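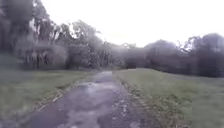 Can I keep my old phone switched on while I set up the Plorker?

You have to, at least until Relo has finished copying. Leave both phones on and plugged in, and don't take the SIM card out of the old one until step 9.

Support > Phones > Plorker > Set-up guide > Moving your things across

Overview Charging Moving Backup Repairs Contact

4. Moving your things across with Relo

Relo is the transfer app that comes installed on every Plorker. It copies contacts, messages, photos, call history and most settings. It does not copy your banking apps, which will want to meet you all over again, or alarms, a fact usually discovered the next morning.

Before you start

Both phones need a charge of at least 39 percent. At 38 the Start button stays gray, and tapping it harder has been tried. The Plorker also needs enough free space for everything you're bringing. If you have 798 videos of the same school concert, go through them now.

1. Put the two phones side by side, screens up, and connect both to the same Wi-Fi network.

2. On the Plorker, open Relo and tap Receive.

3. On the old phone, install Relo from its app store. The icon is a small orange suitcase. There are other apps with small orange suitcases, and they will try to sell you a hotel.

4. Open it, tap Send, and point the old phone's camera at the square code on the Plorker.

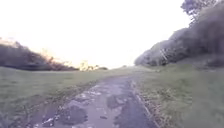

Fig. 4-2. Cracked path with grass on both sides.

5. Check that the same code word appears on both phones. If the words differ, tap Cancel on each and go back to step 2.

6. Choose what to copy. Everything is ticked to begin with, including screenshots.

Note: Messages over 300 days old are listed separately under Older Items. They're off by default. Turn them on if you're sentimental or involved in a lawsuit.

7. Tap Start. Relo shows a time remaining, which you may treat as a mood. It often sticks at 2 minutes for a good deal longer than that, usually during photos.

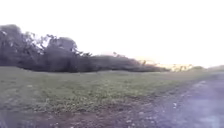

Leave both screens alone during this part. A call coming in on the old phone will pause the copy, and Relo picks it up again when you hang up. Switching to another app on the old phone also pauses it, and this time Relo waits for you to come back and say so.

Caution: Don't restart either phone while the bar is moving. The Plorker will keep what it has and ask for the rest again, and you can end up with two of every contact. Merging them is covered in section 7 – bring coffee.

8. When Relo says Done, open Contacts and Photos on the Plorker and look for a few things you'd miss.

9. Turn off the old phone, move the SIM card over, and wait for the signal bars.

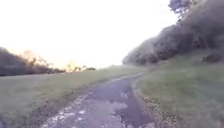 10. Send yourself a text. If it doesn't arrive, restart the Plorker once.

If you're on a Vidal plan, the network may take until the evening to recognize the new phone. Calls work before texts do.

Don't erase the old phone on the same day. Keep it in a drawer for a week, then use Settings > Reset > Erase Everything. Relo will not remind you.

Section text: Themis Antoniadis. Checked on the phone by Nektarios Deligiannis, Plultumard support desk, who would like it known that he lost his alarms too.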